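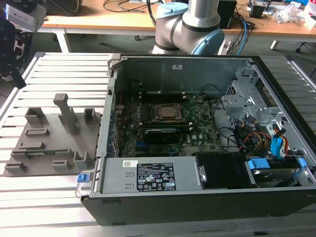
Page last changed: July. Applies to the two-arm Vonstead build, bench version.

Section 4. Setting up the tower and the fixture plate

Read Section 3 first if the arms have not been bolted down and homed. Everything below assumes both arms move freely under the pendant, the stop button has been tested, and the bench has been levelled. The example job used throughout is memory handling on an old desktop tower, the job we run most often in the Osville workshop. The same steps work for other boards, but the positions will need to be taught again.

4.1 What you need

Two arms, one mounted to the left of the work area and one behind it
The printed Doslow fixture plate, grey filament, with its holders fitted
A desktop tower you don't mind scratching
Memory modules for practice, known to be dead
Bench clamps or T-nuts to suit the slats
Wrist strap and lead
A vacuum or a soft brush

Caution: Do not practise on modules you want to keep. A bad insertion angle can chip the edge contacts, and the gripper has no feel for this at the default force setting.

4.2 Preparing the tower

1. Shut the computer down and unplug it at the wall. Hold the power button in for 20 seconds, then let go.

2. Take the side panel off and store it somewhere other than the bench. Panels left leaning on the bench leg have been kicked into the arm cables more than once.

3. Remove the heatsink and its fan. The processor can stay in its bracket. Clean off the old paste with a lint-free cloth. If you plan to power the computer up again later, keep the heatsink screws in a labelled bag.

4. Blow or brush out the dust. Pay attention to the memory slots.

5. Lay the tower on its side on the slats with the opening facing up. The rear panel, where the expansion slots are, goes to the left, towards the fixture plate. The power supply goes nearest to you.

6. Look along the bench from the left end. The case should sit flat without rocking. Some cases have moulded feet or a raised lip that lands on one slat and misses the next. Shift the case a little until it settles.

7. Tuck loose drive and power leads into the bay end of the case. Leads that lie across the board will be caught by the fingers sooner or later. A cable tie is fine. Don't use tape, as it lifts and sticks to the gripper pads.

Note: Leave the power supply in place. Its weight stops the case from creeping during insertion. If you have already stripped it out, clamp the case at both ends.

Warning: Never open the power supply itself. The capacitors can hold a charge long after the plug is out, and nothing in this guide needs you to go inside it.

4.3 Placing the fixture plate

The plate holds modules and small parts at known positions so that the arms do not have to look for them. It is printed in one piece with separate screw-in holders, and the files are in the plate folder of the project download. Print the holders with 40 per cent infill. At 20 per cent the tall post flexes when a finger brushes it.

1. Set the plate on the slats to the left of the tower. Keep a gap between the plate and the case wide enough for your flat hand.

2. Turn the plate so the tall post is on the side away from you.

3. Fix the plate with T-nuts through its corner holes. Finger-tight is enough for now.

4. Send the left arm to the position named PLATE_CHECK at 8 per cent speed, with your hand on the stop button. The fingers should come down over the post and stop clear of it.

5. If the fingers are off to one side, stop the arm and slide the plate. Do not correct the arm position at this stage. You will end up with one correction in the software and another in the plate, and the next person will undo one of them.

6. Tighten the T-nuts once the check position is good. Run PLATE_CHECK again, as tightening often drags the plate slightly.

7. Put a practice module in the slot along the middle of the plate. It should drop in under its own weight and lift out without the plate moving. If it binds, run a fine file along the slot. If it leans, the slot has been printed too wide and the holder needs to be reprinted.

Note: Plates printed before the Lapiņa revision have shallower slots. They can be used, but the pick height is different. Look for the letter L on the underside. If there isn't one, set plate_type to OLD in the settings file before you teach anything.

4.4 Checking reach and clearance

Do this with the computer unplugged and with no module in the gripper.

1. Jog the left arm over the centre of the motherboard. Watch the elbow, not the fingers. With a taller case the elbow can be lower than the drive bay brackets when the wrist is tipped forward.

2. Park the left arm and jog the rear arm to the same place. Come in from behind the case, over the far wall.

3. Set the lowest travel height for each arm. The value should clear the highest fixed metal in the case with room to spare.

4. With one arm parked over the plate, bring the other over the board and back to park. Swap and repeat. 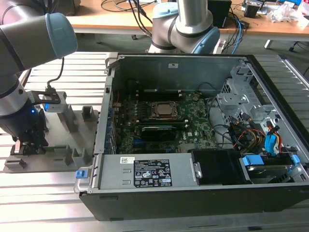

5. Check the cables on both arms at the ends of their travel. A cable should still have a loose curve in it when the wrist is fully turned. If it goes straight, re-clip it further back and repeat the move.

6. Look at anything hanging over the back table. Cords that drop behind the case are inside the sweep of the rear arm. Route them down a table leg or move them along.

7. Save the heights. The controller does not keep jogged values through a power cut unless they are saved.

Caution: The two arms do not know about each other. The controller runs them from separate programs, and the only thing keeping them apart is the hand-off flag described in Section 6. Until that flag is set up, move one arm at a time.

4.5 Teaching the slot position

Which slot you teach first doesn't matter much. We start with the one furthest from the processor socket, where there is the most room to see.

1. Open the end clips of the slot by hand. If your board has a clip at one end only, open that one and note it on the job sheet.

2. Insert the practice module by hand and press it home. The position is taught from a seated module.

3. Bring the gripper down over the module with the fingers open. Use the fine jog, one axis at a time.

4. Close the fingers at the lowest force setting. Watch the module as they close. If it tips, the gripper is off centre. Open, move across, and try again.

5. Store the position as SLOT_SEAT.

6. Open the clips and raise the arm straight up until the module is free of the slot. Store that position as SLOT_ABOVE.

7. Lower back to SLOT_SEAT at 8 per cent speed. The module should enter the slot without being helped. If it stops short, stop the arm at once and go to 4.6.

8. Repeat until you have a clean run of insertions at low speed, then step up gradually. Do not go to 100 per cent. The arms will do it, and the plate won't stay put.

Note: Teach again whenever the case has been moved, even if it has been put back against the same marks. Slatted benches are handy for clamping but give you very little to register against from front to back.

4.6 Common problems

The module stops before it is seated.
The notch is usually the wrong way round. Turn the module in the plate and try again. If the notch is right, check that the clips are fully open.

The module seats at one end only.
The wrist is not square to the slot. Go back to 4.5 step 3 and correct the wrist turn before anything else.

The fingers touch the expansion card.
Take the card out if the job doesn't need it. If it has to stay, approach from the far side and raise SLOT_ABOVE.

The case slides towards the plate.
Clamp the rear panel end. Check that your clamp is on the metal of the chassis. A handle or a plastic latch will give way.

The arm stops with a force fault and nothing is in the way.
Look at the cable clips first. A tight cable reads as a load. After that, check that the payload value matches the gripper you have fitted.

The plate check was good in the morning and is out by the afternoon.
The bench may be in the sun. Printed parts move more than you would think. Pull the blind down and run PLATE_CHECK again after lunch.

4.7 Before you leave the bench

1. Send both arms to park.
2. Take any module out of the gripper.
3. Switch the controllers off at the wall, left arm first.
4. Write the plate type and the saved travel heights on the job sheet.

Tower and plate can stay clamped overnight. Go on to Section 5 for gripper pads and force settings.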